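Nestus Learning Center
Robot Rules for Young Visitors

A robot follows instructions, and the people near it must follow rules as well. The rules below apply to every robot at the Center.

Before a robot moves a real object, its program is tested on a computer. The tester watches how the fingers of the gripper come up to an object, such as a wooden ball, and checks that they do not squeeze too hard.
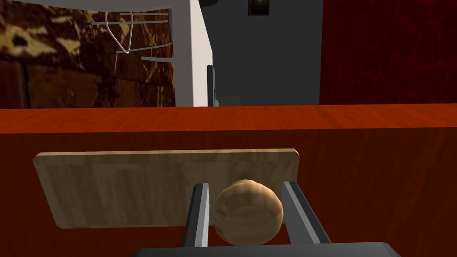 A program must pass 70 computer tests before it is used on a real machine. Even then, the robot runs at slow speed for the first 3 days.

Visitors stand behind the yellow line – it is 4 feet from the robot. Hands, sleeves and toys stay on the visitor's side. Any person who sees a problem may press the red stop button. An adult must check the robot before it is started again.

Groups of up to 40 children may visit the Jestero Room in July.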